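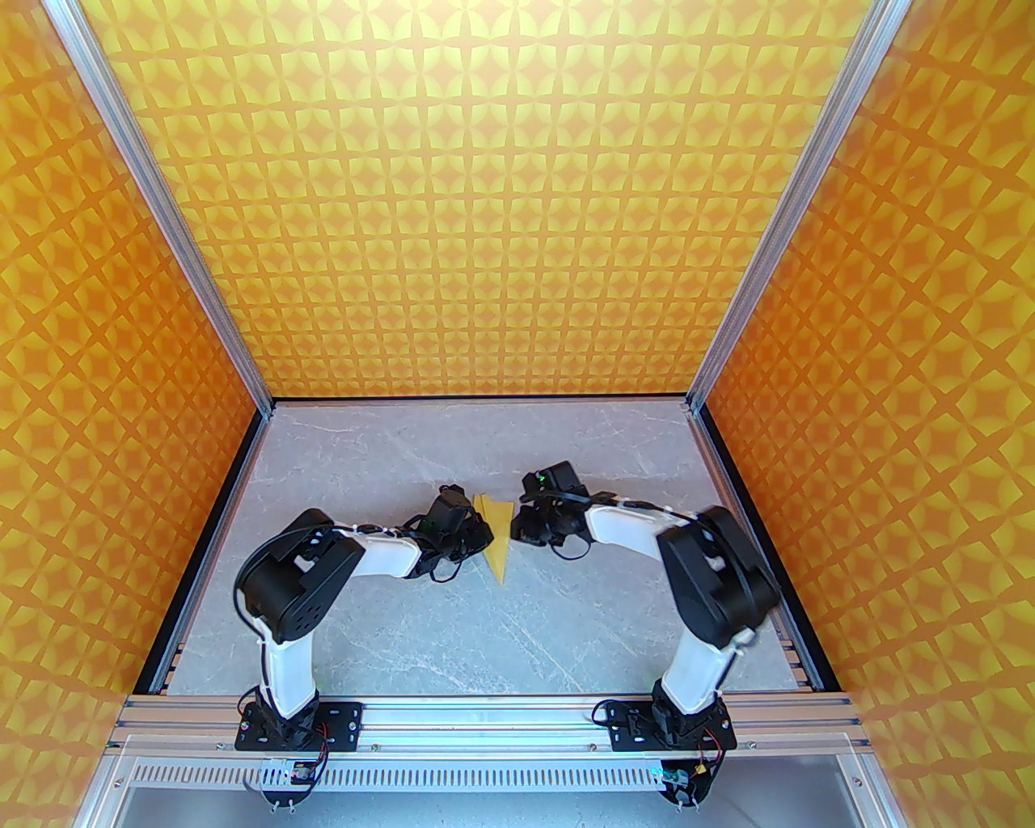

Figure 1. Two white and black robotic arms with a small yellow triangular object between their grippers.

Do standby savings claims hold up? A project report on electricity use in student housing at Kostitley

10 Aug 2020

1. Background

Every autumn the residents of the Kostitley halls get a leaflet telling them to switch things off at the wall. The version handed out when I moved in said that a typical room wastes a fifth of its electricity on standby. It gave no source. I asked the housing office where the figure came from and was sent a second leaflet, produced by Uvia, an energy advice firm, which repeated the same figure and also gave no source.

I wanted to find out whether a fifth was anywhere near right for the rooms people live in here, and whether telling residents to switch off at the wall makes any difference to what they use.

2. What had been done before

The only local work I could find was a survey from the Drevberg site. It asked residents whether they had changed their habits after reading the leaflet, and most said they had. I do not think this tells us much. People who have just been asked if they waste electricity tend to say they don't, and no meter readings were taken before or after. The summary still calls the campaign a success.

3. Method

I used plug-in meters in 52 rooms, all in the same building. Each room was metered for 30 days, starting in January. The meter sat between the wall and the main extension lead, so ceiling lights and the shared kitchen are left out. Residents wrote down which devices were plugged in at the start. They were not asked to keep the list up to date, which I now regret.

Half the rooms got the leaflet again on the first day and half got nothing. I drew the rooms from a hat. The two groups were on the same corridors and people talk to each other, so some of the second group will have known what the project was for.

I took standby use to be the lowest steady reading between two and five in the morning. This is a crude measure. A laptop charging overnight counts against it, and so does a mini fridge, though neither is what most people mean by standby.

4. Results

Taking all the rooms together, standby came out well below a fifth of metered use. Fridges made up most of what was left. In rooms without one, the night reading was often so low that the meter rounded it down to nothing.

The leaflet made no difference I would be willing to defend. The leaflet rooms used slightly less over the month, but the gap was smaller than the ordinary difference between two neighbouring rooms. Take out one resident with a fan heater and the gap goes the other way.

The heater deserves a mention of its own. It was used on cold evenings and that single room used more than 640 units less sense than any advice about phone chargers could fix – or so I wrote in my first draft, and my marker rightly asked for a proper figure. I do not have one. The meter in that room was unplugged for part of the last week and I have left its total out of the tables.

5. Problems

One building is not the whole of Kostitley. The rooms at Paju are older and have electric panel heaters, and I would expect the balance there to be quite different. Residents also knew they were being metered, and may have behaved better than usual in both groups.

The meters were cheap. I checked three of them against a lamp of known wattage and they agreed well enough at that level, but I have no idea how good they are at very low loads, where the whole question lies.

6. What I would change

The leaflet should drop the figure of a fifth or say where it was measured. If the housing office wants to cut electricity use, it could start by looking at the fridges and at why people need to bring heaters. Printing another 1000 leaflets seems a poor use of money until someone has shown that the first lot did anything.

A repeat at Paju with better meters would be worth doing. I would run it for a whole term and ask for the device lists weekly.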